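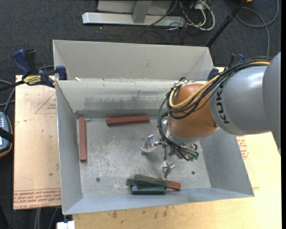

The bin on its boards, a few blocks still in it.

Skardale open metal bin, gray. 4 stars

Bought 2 of these, $42 each, after the plastic tubs kept splitting. Quick review, on my break.

Good stuff first. Solid. Does not flex when you drag it. Tall back panel is great, blocks used to go flying over the far side of the old tubs and now they don't. Inner back wall slopes down so things slide to the bottom and you can reach them. Long blocks fit lying flat any which way, red ones, green ones, whatever you throw in.

Not so good. The bottom scratches. A LOT. Ours is all pale scrapes now and the back wall has a wide band of dark smudges that wont wipe off, tried dish soap, tried the orange stuff. Also little rusty looking specks along the top of the slope. Adelino says wax it. Maybe. Have not had time.

Two small round holes in the bottom. Fine for blocks, but do not put screws or beads in there, ask me how I know.

It's also loud. Drop a block in and everybody on the floor looks up. Thin rubber mat would fix that, Skardale should just include one.

Keep it up on boards if you have carpet. Edges are not sharp but they are not soft ether, and the first one left a dent line in ours.

Delivery took 6 days, box was beat up, bin was fine. Would buy again. Minus one star for the scratching.

Joyce K.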